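## Folding and Putting Away: Bedroom Setup, Part 2

By now your Vesholm wardrobe insert should be standing straight and the shelves clicked in, so this is the pleasant part, where the clothes finally get a home. Make yourself a cup of tea first if you like. It isn't a long job, but it does go better when you aren't rushing through it!

**Before you start**

1. Clear a flat, soft surface that you can reach without stooping too much. A made bed is perfect, and the duvet doesn't have to be smooth (ours rarely is). Just pull it roughly level where you'll be folding.

2. Bring over only a few pieces at a time. It's tempting to tip the whole laundry pile out, but then you end up with a mountain and no room to work, and the bottom of it gets creased all over again.

3. Check each garment for gathers, thick hems and raised seams before you fold it. Run your fingers along the stitching and feel for places where the cloth doubles over on itself.

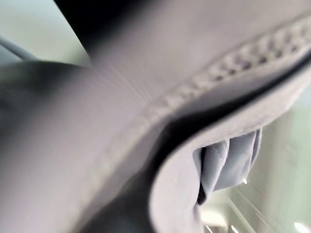

Thick edges like these make a fold spring open, so try to keep them on the outside of the bundle where they can lie flat. If a gathered part has bunched up, ease the pleats apart gently and smooth them downward with the side of your hand.

> **Note:** Soft fabrics remember how they were left. If something has been in a heap since the morning, give it a good shake by the shoulders or waistband and let it settle for a minute or two before you go on.

**Folding**

4. Find the top edge of the garment. With a crumpled piece this can take a bit of hunting, and that's fine. Lift one layer at a time until you come to the neckline or the waistband, then lay it away from you.

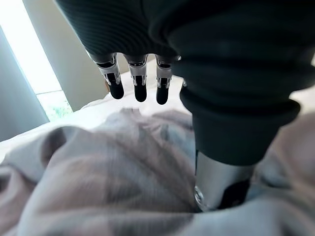 5. Smooth from the middle outward, using light pressure. Heavy pressing only pushes the wrinkles along to the next spot, and on a springy mattress it makes a little valley that everything slides into.

6. Bring the sides in toward the center, keeping the strip a touch narrower than the Oltix divider it's going into. Fold upward from the bottom in halves or thirds, whichever gives you the neater packet.

> **Caution:** Don't load any single shelf past 80 pounds, and please don't lean on the insert while you reach for the top one.

7. Sort as you go. Keep light grays and whites to one side of the bed and blacks to the other, with a hand's width of duvet between them, so that dark lint stays off the pale things.
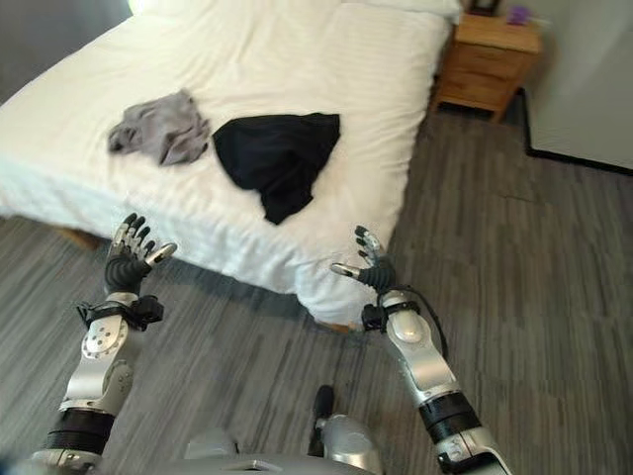 ## Filling the Drawers and Shelves

8. Start with the lowest drawer and put the heavier folded pieces there. Stand them on edge, like books, with the rounded fold facing up.

9. Leave a little slack in every row. A Solosen drawer liner will stop things from slipping, but it can't do much for a drawer that's been stuffed full.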